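About Us > What We Do All Day

Posted in February by the Ultcombe bench team

Ultcombe is a small company that keeps one robot in working order. We should say that we keep several, and on paper we do, but anyone who has spent a week here knows which one gets the attention. It is called Adari, it has two arms and two hands, and its career to date has consisted largely of grocery shopping.

We started as a repair outfit for packaging machinery, back when our idea of a delicate job was a conveyor belt with opinions. Then Calleris asked whether we could look after a humanoid for them between software releases. We said yes, in the confident tone of people who had not yet seen the wiring diagram. The contract was for 2 months. We have since painted the walls.

What we do for Calleris is setup and upkeep. They write the code that decides what the robot wants. We make sure that when it wants a carrot, the hand is in a condition to go and get one. The test cell is a mock produce stand, stocked with vegetables that will never go off, which has done wonders for the budget and nothing at all for lunch.

A working day goes more or less like this.

1. Cold checks. Power off, brakes on, and every finger moved through its travel by hand. A joint that feels gritty now will be a fault code by noon. We log 38 points on the sheet, and the sheet has coffee on it, and the coffee is part of the record.

2. Wake-up and zeroing. The arms find their home positions and we compare those with yesterday's. A small drift gets a note. A larger one gets the covers off and somebody's afternoon.

3. Basket hold. The right hand takes the shopping basket by its front rim and keeps it up off the carpet, tipped a little toward the cabbages and cucumbers, while the left hand stays open and waits its turn. It is a dull test and we are very fond of it. A worn tendon or a tired wrist motor shows up in a long hold well before it shows up in anything livelier — the rim starts to creep, and the current trace goes lumpy.
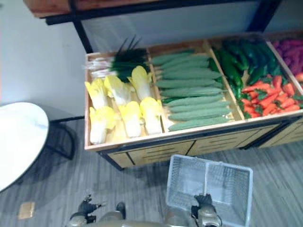

4. Pick runs. Up to 99 in a session, then everything stops for a look at the fingertip pads. Peppers are hard on the software. Napa cabbage is hard on everybody. We swap pads as a full set, having once tried replacing only the worn one and produced a hand that gripped like a man holding somebody else's umbrella.

5. Hand service. Every 200 hours of running, or sooner if the log looks sulky. The sleeve is rolled back, the finger joints are cleaned out with a soft brush and a little air, and each hinge pin is checked for play. Sleeves go in the wash on cold. We learned about cold.

6. The hang check. Last job before shutdown. The arm is brought in beside the body and the hand is left to hang over the carpet with its fingers down. We crouch and look along the joints for a finger that leans when it ought not to, or one that sits lower than it did the night before. Then we look at the floor, as a matter of policy. Small things end up on that carpet, and each one has to be picked up and accounted for before the lights go off. A stray bit of black plastic could be nothing, or it could be the cap from something expensive.

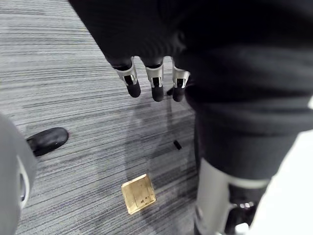 Khasawneh, writing in from the Calleris side, says our floor rule is the only part of the procedure that has ever been copied by another site, and would like it noted that the lean check takes too long. Khasawneh's view is that the encoders already know where every finger is, and that crouching is a hobby.

Noted. The encoders know where the motor thinks the finger is. A bent link will report itself as perfectly straight for as long as you care to ask it, so we'll go on crouching, and Calleris will go on getting an invoice line that reads "crouching."

If you would like us to look after a machine of yours, we have room for one more cell, provided it's quieter than the last one we were offered. Hands, wrists and forearms are what we know best. We'll do legs if pressed. We don't do voices or faces, and we no longer do conveyor belts, though we'll listen sympathetically.

Visits are in the afternoon, after the pick runs. Please wear flat shoes, and leave the carrots where they are.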